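We keep this page for people who build a small robot arm at home or in a shared workshop and want it to do something useful. Our group has nine members and one arm. The job we chose was shoes and a cardboard box, and these are the tips we collected until now. Most are from me, Meifang Wan, and I have marked the ones that come from others.

## Start with a table you can wipe

Our first bench was dark wood with a varnish, and it gave us trouble every evening. Black things disappeared on it. In October Liam Phelan brought a white tabletop from his old office and we put the arm on that. If your object is dark, take a light table. If your object is light, a grey bed sheet pulled tight with clamps will do for a test.

- Wipe with a damp cloth and a drop of dish soap, then dry it. Do not use a scouring powder, it takes the surface off.
- Scuffs from rubber soles come away with a white eraser, the school kind.
- Small specks can stay. We lost one whole evening to cleaning and the arm worked the same.
- Mark the corner positions of the box with pencil, not tape. Tape edges catch the cardboard and the box turns a little each time.

## The box

A plain corrugated box is good enough. We tried a plastic crate from Vivby first, but the walls were stiff, and when the gripper touched them the motor in the wrist complained. Cardboard gives way a little and forgives you.

Fold the flaps back before you start and check them again after every few tries. A flap that leans inward takes away more room than you expect. You can fold it fully out and hold it with a clothes peg, or cut it off with a sharp knife and a metal ruler. I prefer to cut only one side, because the box keeps its shape better with the others on.

Put some weight in the bottom if the box is light. A flat bag of rice is fine. Kevin Ní Bhriain used a brake disc, and this also works, but wrap it in a towel.

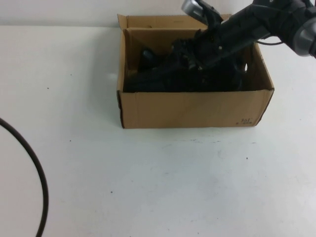 *The gripper down in the box, with the flaps open.*

## Cables

Please look at the cables before you look at the software. I say this as the person who rewrote 600 lines of code for a fault that was a cable.

1. Move the arm by hand, power off, to the farthest point it must reach. Look where each cable is tight.
2. Leave a loop at every joint. The loop should be big enough to put two fingers through it when the arm is stretched.
3. Use hook-and-loop strips and not zip ties while you are still changing things. You will open them many times.
4. Keep the loose cables on the table away from the box. If one must cross, put it behind.
5. Write on both ends what the cable is for. Masking tape and a ballpoint are enough.

Éabha Breathnach adds: do not colour all the labels with the same marker. She did this at the Tostley workshop and had to trace every wire with a meter.

## Picking up a soft shoe

A knit shoe is more difficult than a leather one. The upper changes its shape when you squeeze it, so the arm thinks it has a good hold and then the shoe turns. What helped us:

- Stuff the toe with newspaper for the first tests. Take the paper out again when your grip is reliable, or you will only learn how to lift newspaper.
- Try the hold from below, with one finger under the shoe. A squeeze from the two sides marks the fabric.
- Tuck the laces in, or tie them short. Long loops go around the finger and then the shoe does not want to leave.
- Reduce the closing force until the shoe falls, and then go up by a small step. We began much too strong – a common mistake, I think, because a strong grip feels safe.

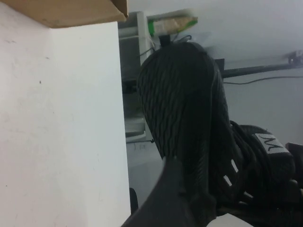

For the speed, please be patient. We set the arm to a third of what it can do when it is close to the shoe, and let it go faster only when it is well above the box. Jarlath Gilmartin wanted full speed from the beginning. We let him try it with a slipper, and the slipper went over the bench and into the sink.

If your fingers are smooth plastic, you can add some grip. We tested bicycle inner tube, the foam from a Govitz packing sheet, and the silicone mat one buys for baking trays. The inner tube was the best on knit but leaves black marks on a light shoe. The silicone is clean and lasts long. Foam was finished after two evenings. Glue with contact adhesive, both sides, and wait the full time written on the tin.

## The camera on the wrist

A small camera near the gripper is worth the trouble, but it has its limits. When it goes down into the box there is little light, and the picture becomes dark and blurry just when you need it. Dark ribbed fabric is the worst for this. You get some shiny streaks and not much else.
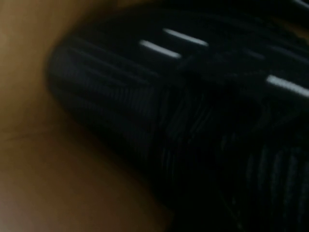
*Wrist camera, very close: black ribbing on the right, tan on the left.*

What you can do:

- Put a lamp higher than you think, with baking paper in front of it. A bare bulb makes bright spots on everything glossy.
- Stop the arm for half a second before you take a picture. Much of the blur goes away.
- Fix the exposure by hand. On automatic, the camera sees the white table on the way down and then is blind in the box.
- Clean the lens with a glasses cloth. Fluff from knit fabric collects there.
- Decide the grip from a bit higher up, and go the last piece without asking the camera.

## Small parts and screws

The screws on a gripper come loose by themselves. We check ours every 1,000 movements, and the counter is a line in the log file. A tiny drop of removable thread lock is enough. Keep the spare screws in a pill box with the sizes written on the lids. Our hex keys are from Fankhauser and they hang on a string at the bench, so they stay in the workshop.

If a screw head is already round, put a piece of rubber band between the key and the screw and press hard while you turn. It works perhaps half the time. For the other half, Liam has a small extractor set in the second drawer, please put it back dry.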